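Nadeo simulator kit for school clubs, 2 out of 5

Bought the club license in November for our after-school robotics group, mostly on the strength of the sales page. It promised students would be "task ready in one afternoon." Ours needed more than 19 days to get a setup they could run twice in a row, and these are kids who did fine with Makia last year.

The good part first. It runs on the old lab computers, and the arms respond quickly. You can put a hand on one side and a two-fingered gripper on the other, which my students liked.

Now the rest. The manual is 32 pages and spends most of them on installing. Grip force gets one paragraph. The drawer exercise, the one we bought it for, gives no useful feedback when a try fails, so the kids change a number and guess again. I also doubt any of it will carry over to a real arm at the Boychuk Cup, whatever the box says. Support answered once, with a link to the manual I already had.

Renewal is due soon and I'm leaning no. If you only want the drawer task, ask for the trial first. Our gripper lined up at the drawer handle: 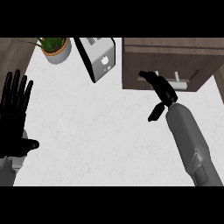 2 min read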